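Huttunen Drorus 100 Blackout Fabric

Item 676
Woven backdrop and lining cloth, black, sold by the running yard

The Drorus 100 is a dense black cloth for lining booths, display bays and small work tents. It is woven by Huttunen and cut to order at the Castholm warehouse. Both faces are the same, so panels can be turned or joined without matching sides.

Specifications

Width: 53 inches, selvage to selvage
Color: black, dyed in the yarn
Finish: matte, no coating
Minimum cut: 4 yards
Edges: raw at cut ends, selvage on long sides
Care: machine wash cold, hang dry, cool iron

Hanging and seams

Panels may be hung flat or gathered. For a flat wall, order the finished height plus a hem allowance at top and bottom. For a gathered wall, double the width. Curved enclosures and domed tops need tapered panels that meet at a center point. Sew these with a flat-felled seam and keep the allowance on the outside. Pin the full set before sewing – small errors in the taper add up by the last panel.

Black cloth shows creases under side light. Steam from the back after hanging. Cloth that has been stored folded may need a second pass.

Letters and other light trim can be attached to the hung cloth. Bright colors with a darker outline hold up well against the black. Mark a baseline with tailor's chalk before placing a row, and check it from the front, as a straight line laid out on a flat panel will curve once the panel is drawn in.
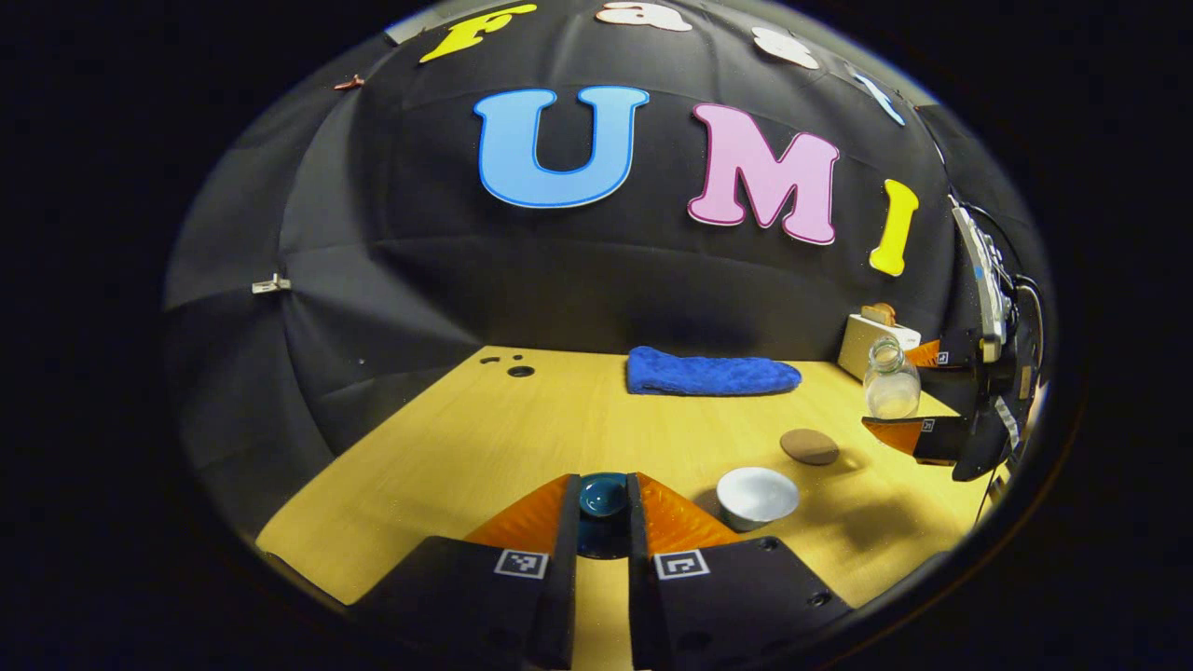 Ordering

Lengths are cut in whole yards and shipped on a tube. Orders over 53 yards are supplied as two pieces unless a single length is requested. Cut lengths cannot be returned. Dye lots vary slightly, so order all panels for one enclosure together.

Imara hook tape and tube clips are listed separately. The clips do not fit square rail.

Cutting diagrams for tapered panels are available from Xiomara Marchetti at the Castholm order desk. Include the floor size, the finished height and the number of panels.

Page revised Sunday, February 13, 2022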